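Unit 4: Reorder Points and Safety Stock
Instructor: Karla Tapia

A reorder point is the stock level at which a new order is placed. It has two parts: expected demand during the lead time, and safety stock. Lead time runs from the moment the order is sent to the moment the goods are available for picking, including receiving and inspection.

In the Studeck case, demand is 20 cartons per day and lead time is 2 days. Expected lead-time demand is 40 cartons. With safety stock of 22, the reorder point is 62.
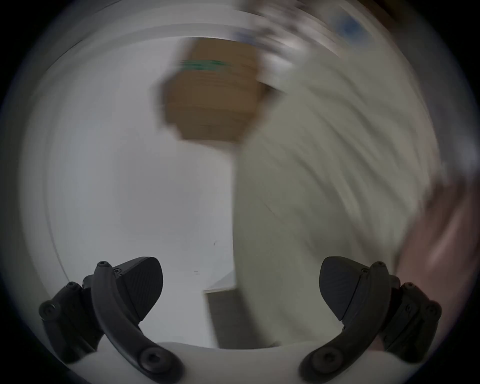
Why is inspection time counted in the lead time?
Stock that has arrived but has not been released cannot fill an order. Leaving inspection out sets the reorder point too low.

Safety stock depends on the variability of demand, the variability of lead time, and the target service level. A cycle service level of 90 percent means that stock lasts through the lead time in 90 percent of order cycles. It does not mean that 90 percent of units are filled from stock. That second measure is the fill rate, covered in Unit 5.

For Sunday: read the Ochoa case and recompute the Studeck reorder point with a lead time of 3 days. Keep safety stock at 22. State whether that last assumption is reasonable.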